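The bread route out of Broltum

Notes from a long talk with the woman who runs the town's only bakery delivery. She asked to be left unnamed, said everybody in Broltum knows who she is anyway.

She was already loading when I got there. Quarter past four in the morning, back door propped open with a flour bucket, radio going low. She pointed at a stool. I sat on it for maybe a minute and then got handed a tray.

"You can talk while you carry," she said. So that's how this went. Apologies for the state of my notes, half of them have butter on them.

She bakes three days a week and delivers on all three. The route goes from Broltum down the valley to Lutunent, then back up by the river road. Fifteen stops. Most are houses, a couple are shops, one is a feed store that sells her rye next to the chicken wire.

How did it start? Not with a plan.

"The supermarket closed its bakery counter, and my neighbor was complaining over the fence. I said I'd make her a loaf. Then her sister wanted one. Then the sister's whole street." She shrugged. "I didn't have a mixer. I did it by hand till my wrists gave out."

The mixer came later, used, from a school kitchen that was being torn out. She calls it the Jelta, that's the name on the front, and she talks about it like a bad-tempered uncle. It only likes second gear. On first it walks across the floor.

I asked what she'd done before. Payroll, for a trucking outfit. Nine years of it. She liked the people and couldn't stand the ceiling tiles.

"I used to look up at those tiles and count the holes. When you're counting holes you should probably go."

What about the money, was it scary?

"It was stupid," she said, laughing. "I priced the bread wrong for the whole first winter. I forgot gas. I just didn't put gas in the price. I drove all over the valley and charged people for flour."

A customer set her straight, a retired bookkeeper who sat her down at his table with a pencil. She raised every loaf that week and wrote a note to go in each bag. She was sure she'd lose half of them. Two quit. One came back by spring.

By now we were in the van. Heater broken, so you wear a hat. The trays rattle and she knows from the sound which one is sliding. She drives with the window down a crack even in the cold becuase the bread fogs up the glass.

First stop, a porch with a cooler on it. She puts in a sourdough and takes out an envelope. Second stop the same, only it's a milk crate with a towel. Nobody's up. Dogs know her. One big yellow one walked us back to the van and stood there until it got its crust.

"Don't write that down, the owner has him on a diet."

Sorry.

She talked the whole way to Lutunent, mostly about flour. She used to get it from a big distributor and it was fine, very even, never gave her trouble. Now most of it comes from the Okoth mill, out past the reservoir, and it's trouble all the time. One sack drinks water and the next one doesn't. She has to feel it with her hand first and adjust.

"It tastes like something, though. My rye used to taste like caraway and that's all it tasted like. Take out the caraway and you had a sponge."

Was there a loaf she's never gotten right?

Long pause. We went over the bridge.

"My grandmother's potato bread. I have the card, I have her handwriting, I have the same kind of pan. It says 'bake until it is done.' Thanks, grandma." She's tried it every December for years. It's good bread, she says, people would buy it. She won't sell it. It isn't the right one yet.

The feed store was open by the time we pulled in, and there was coffee. She stood at the counter and ate one of her own rolls with nothing on it, which she does every route so she knows what people are getting. This one she thought was a little tight. Could have used another half hour on the proof. I'd eaten two already in the van and thought they were great, so don't ask me.

I wanted to know if she would ever open a real shop. People ask her constantly, it turns out she keeps a list of the empty storefronts they've suggested.

"A shop, you have to stand in it. You stand there and wait and see who comes. I'm no good at waiting. I'd rather go to them and be home by lunch."

And a second driver? She tried that. Nice kid, very careful, drove so slow that the last houses got their bread after breakfast. He works at the mill now. She sees him when she picks up flour and he always carries the sacks out for her.

We came back along the river with the sun in our eyes and the trays empty except for one loaf, seeded, a bit flat on one side. There's always one extra, she bakes it for whoever she runs into. It went to a man fixing a fence. He didn't seem suprised.

Before I left I asked her what people get wrong at home, once they've got the loaf in the kitchen. She had plenty to say about it. I've put it under its own heading since half of you will only want that part.
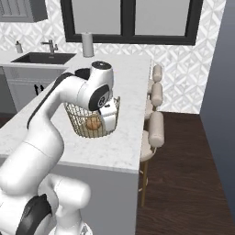
KITCHEN & TABLE

Keeping a loaf, her way

"Not in the fridge. Please. I'll know." Cold makes it go stale faster, she says, and she's had this argument on porches up and down the valley.

Day one, leave it cut side down on a board. No bag, no cloth. The crust looks after it. Day two, paper bag, folded over. After that it's toast, and there's no shame in toast.

Freezing is fine — she freezes her own. Slice it first, or you'll be standing there with a bread knife and a brick. Rolls go in whole.

A hard heel gets run under the tap, quick, then into a hot oven for a few minutes. I tried it that evening with the end of a rye. Works. Burned my thumb.

Orders for the next route close at noon the day before, and the rye goes first.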